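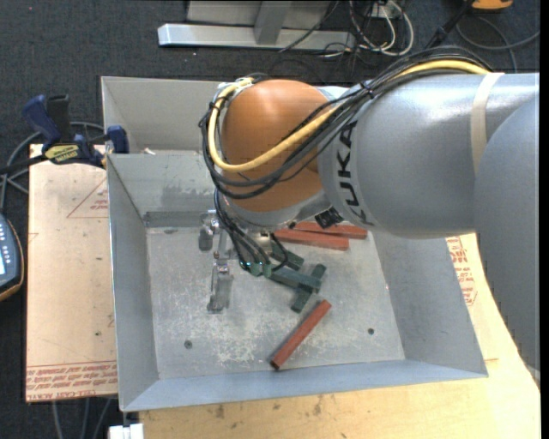
Thomas Greco
Workshop Materials Coordinator, Veren Technical Institute

Sorting and Returning Bar Stock to the Shared Bins

This page sets out the procedure for emptying, sorting and refilling the open-topped metal bins used for colored bar stock. It applies to all sections of the Veren workshop and replaces the notice issued in March.

Before you begin

Confirm that the bin is released for manual work and that all equipment serving it has been locked out. Wear cut-resistant gloves. Have two empty trays ready, one marked red and one marked green.

Procedure

1. Remove the bars one at a time, starting with those on top. Do not drag a bar out from under another.

2. Place red bars in the red tray and green bars in the green tray. Lay all bars in the same direction.

3. Look at both ends of each bar. Set aside any bar with a dented or split end and attach a reject tag.

4. Sweep the bin floor and check the corners for small pieces. Scuffing of the floor is acceptable. Raised burrs must be reported.

5. Measure one bar of each color. The standard length is 268 mm, with a tolerance of 2 mm.

6. Return the sorted bars to the bin. They may lie at any angle, provided that none stands on end or rests on the rim.

7. Enter the count for each color on Form 457 and sign it.

Rejected bars are collected from Room 99. Requests for replacement stock should be addressed to Tudur Eynon in the stores office, with the signed form attached.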